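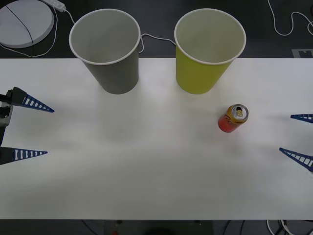
Zarnex handling project
Minutes of the fault review meeting, March

Location: Valville, upstairs meeting room
Start: 2:00 p.m.
In the chair: Lovisa Lie
Minutes: Melina Rallis
Also present: two from the bench team, one from Stergiou (by phone)
Apologies: Ostov site lead

1. Minutes of the last meeting

Accepted with one correction. Under item 4, "left arm" should read "right arm." Melina has changed the file copy.

2. Unplanned grip release on the two-arm bench

Lovisa went over what was reported. During the can sorting runs, the right gripper let go of a drink can without a release command. The can fell onto the table, rolled, and went over the front edge. It split on the floor and sprayed the cables. The operator pressed the stop button and both arms halted as they should. No one was hurt. Power to the bench was turned off at the strip before anyone wiped up.

The log shows the same kind of release on 7 of the runs that week. In the other cases the can was still low over the table and stayed upright, so the operator reset it and kept going. None of those were written up. Lovisa said they should have been, and that the first one would have been enough to stop work.

The bench team said they had taken the early ones for bad grasps. The can is smooth and a poor grasp looks much the same from where the operator sits. Melina asked whether the screen shows the difference. It does, but only on the second tab, and that tab is usually closed.

3. Cause

Stergiou had the logs before the meeting. Their reading is that the right gripper controller lost contact with the main computer for a moment and restarted. On restart it goes to its default position, and the default is open. The left gripper has the older firmware, which holds its last position after a restart. That explains why only the right side has done it.
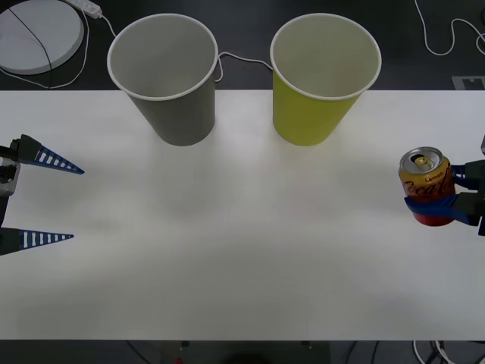 The reason for the dropout is less clear. The bench team found that the connector on the right arm could be wiggled enough to cause a restart with the arm standing still. They swapped the cable and ran 12 cycles with the can and had no release. Stergiou said this was encouraging but too few to close the fault, and Lovisa agreed. The old cable has been tagged and will go to Stergiou for a look.

There was some discussion about whether the gripper should hold or open after a loss of contact. Stergiou's view is that open was chosen so that a trapped hand would be freed. Melina said people on this bench do reach in to set the can back up, sometimes without pausing the arms, so the point is a real one. Lovisa said reaching in without a pause has to end regardless of what is decided about the default.

Agreed: the right gripper will be set to hold, with a manual release button placed within reach of the operator. No hands on the table unless both arms are paused. Stergiou to confirm in writing that the hold setting does not affect the stop button.

4. Liquids and cabling

Full cans are not to be used until the fault is closed. The team will use empty ones, weighted with sand and taped shut. Ostov wants the final trial done with full cans and this has not changed.

Lovisa asked for the power strip and the loose cables to be moved away from the table. The bench team would like to do it at the same time as the camera work so they only have to recalibrate once. Lovisa said the power strip can't wait and should be moved before the next run. The remaining cables can be done with the cameras.

Bench during the can runs, view from the gripper camera:

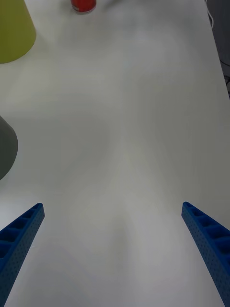

Open fingers over the table, with the red can at the far side.

5. Reporting

The bench log has no field for a dropped object unless the run is stopped. Melina will add one. Any release without a command is to be reported to Lovisa the same day, even if nothing falls.

The Stergiou representative asked for raw logs and not the summary sheet. Agreed.

6. Schedule

The Ostov trial moves back by 2 weeks. Lovisa will tell them. The left arm can carry on with single-arm runs in the meantime, with the right arm powered down.

Actions

Lovisa: inform Ostov of the new trial date; sign off the restart of two-arm runs.
Melina: new log field; put the gripper status on the main screen tab; send raw logs to Stergiou.
Bench team: move power strip; fit release button; prepare weighted cans; return old cable.
Stergiou: written answer on hold setting and stop button; report on the cable.

7. Any other business

The door to the bench room still does not latch. Melina has asked the building office again.

Meeting closed at 3:10 p.m. Next meeting to be called once the cable report is in.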